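Baseball bat
From Okell Encyclopedia of Games and Pastimes

A baseball bat is a smooth club used in the sport of baseball to hit the ball after it is thrown by the pitcher. Bats are made of wood or metal, and in more recent decades of composite materials. The shape has changed little since the late nineteenth century, although weight, balance and handle thickness have varied a great deal with the habits of players and the rules of the leagues in which they play.

Terminology
The thick part of the bat, with which the ball is meant to be struck, is called the barrel. The part of the barrel that gives the best result on contact is known as the sweet spot. The end of the barrel is called the top or cap. The barrel narrows toward the handle, which is thin enough to be held comfortably and is often wrapped in tape, cloth or rubber. The knob at the foot of the handle keeps the bat from slipping out of the hands during the swing.

Early history
In the first years of organized play, batters commonly shaped their own bats or had them made by a local wood turner. Flat bats, square bats and very long bats were all tried. Heavy bats were favored while pitching was still underhand, and lighter ones became more common as the speed of pitching rose. Rules on shape and thickness were brought in step by step, and the round bat became the only form allowed in the major professional game.

Materials
Ash was for many years the usual wood, valued for its light weight and its ability to flex. Hickory was used earlier but fell out of favor because of its weight. Maple came into wide use at the end of the twentieth century. It is harder than ash and tends to break into larger pieces - a matter that led to closer rules on the slope of the grain. Birch is often chosen as a middle course between the two.

Aluminum bats appeared in amateur play in the 1970s. They are hollow, do not splinter, and can send the ball off at a higher speed than a wooden bat of the same size. Many school and college bodies therefore set limits on their performance.

Finish
Wooden bats may be left plain, stained, or coated with lacquer. Natural, brown and black are among the usual colors, and two-tone bats with a pale handle and dark barrel are also common. A smooth black finish shows the taper from barrel to knob as a single unbroken outline.
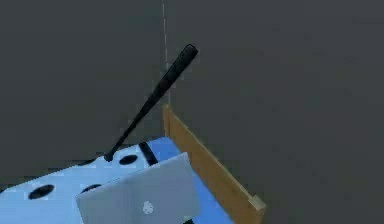
Regional makers
Small workshops have continued alongside the large producers. The Hultcombe works, founded by Tibor Magyar, turned bats for town clubs and at its height employed 8 people. Its pattern book, later edited by Marina Galanis, lists 500 orders by length, wood and handle width. The Grumness shop of Markos and Orestis Psarras made only ash bats and closed when its supply of good timber ran out. Few bats from either maker survive, as most were used until they broke.

Care
Wooden bats are best stored upright in a dry room at an even temperature. Damp wood gains weight, while wood that becomes too dry is more likely to crack. Hitting with the face of the grain can shorten the life of an ash bat.

See also
Baseball glove
Fungo bat
Pine tar
Wood turning

Further reading
Galanis, Marina. The Hultcombe Pattern Book. Lukumay Press.
Karagiannis, Iraklis. Ash and Maple: Bat Making in Small Towns. Lukumay Press.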